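Notes for Unit 6: Time alignment and pose tracking for handheld gripper data

Reading before lab: Nistor's handout on rigid transforms, sections 2 and 3. Bring your calibration file from Unit 5.

## 1. Three clocks

Each recording has three streams: head camera, left gripper, right gripper. Every stream carries its own timestamps, and the clocks drift. In the October set the worst recording was off by 78 ms at the end, enough to put the fingers in the wrong place during a fast reach.

The Jorkel logger writes a sync pulse at start and stop. Fit a line through the two pulses for each stream and map everything to head camera time. Do this first. If you resample before you fix the clocks, the error gets baked in and you won't see it later.

## 2. Marker poses

For each video image:

1. Detect the markers and read their IDs.
2. Estimate the cube pose from all visible markers of that cube together.
3. Apply the fixed cube-to-fingertip transform from calibration.
4. Express the result in the head camera coordinates.

Solving from one square alone often gives two poses that fit almost equally well -- the "flip" problem from Unit 4. Use the solver's second solution as a check, and keep the one closer to the previous pose.

## 3. Gaps

Fill short gaps by interpolation: linear for position, slerp for rotation. Leave long gaps empty and set the valid flag to 0. Do not interpolate across a sync pulse.

## 4. Left and right

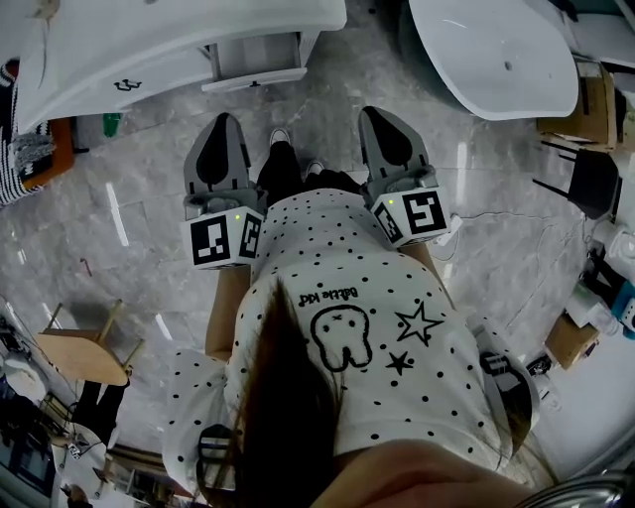 Hand labels come from the marker IDs, never from which side of the image a cube is on. With the arms apart, as they are over the gray floor, the two methods agree: each white cube is on its own side of the body and shows square markers. Once the wearer's hands cross, image position is wrong and the IDs still hold. The loader raises an error if one ID appears in both hand tables.

## 5. Lab task

Run the pipeline on recording 310 (2,522 head camera images). Hand in the clock fit, the valid flags, and one plot of fingertip height for each hand. Explain any jump in the plots. Questions on the loader go to Hashini Munasinghe -- include your config file.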